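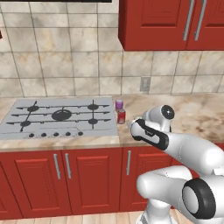 Getting your simulated arm to pick up a can (before you risk the real one)

If you read the first part, you've already got the arm loading and the joints moving when you drag the sliders. Now comes the fun bit — making it pick something up! I build all of this on the shared desktop at our workshop, Skokance, and my project folder is called Kuo, so swap in your own names as you go.

Start with the kitchen. I use one with a marble counter, a gas cooktop and red cabinets, and I put two soda cans on the counter just right of the cooktop, the red one in front and the purple one behind it. You could start with one can, but two makes you think about what the gripper might bump into, and you'll want that practice.

1. Place the base. Stand the robot on the floor, to the right of the cans. My first try had it so close to the cabinets that the elbow clipped a door every single run. Back it off a little at a time until the arm can reach the counter without touching anything.

2. Set the can's mass and friction. Leave friction on the default and the can may slide out of the fingers like it's been buttered (ask me how I know). I bumped mine up in small steps, ten test grasps per setting.

3. Add a pre-grasp pose. Park the gripper beside the red can, level with it, with the opening pointed at the can. Save that pose and name it something you'll recognize in November.

4. Move in slowly in a straight line. Joint-space moves swing the wrist in an arc, and that arc goes right through your purple can. Use a Cartesian move for the last stretch.

5. Close, wait, lift. The wait matters a lot! I had mine lifting the same instant the fingers closed, and Feng-yi Kan looked over my shoulder and told me to put in a pause of 2 seconds. That fixed most of my drops.

6. Run it in a loop overnight with the can nudged to a new spot each time. I got 970 clean lifts out of nearly a thousand, and the failures were almost all with the can right up against the cooktop edge.

If the arm shivers when it touches the can, cut your timestep in half before you mess with the gains. I lost an entire evening to the gains.

Pei-shan Shih is helping me with the real gripper fingers next, so part three will be mostly 3D printing and sanding — bring a dust mask.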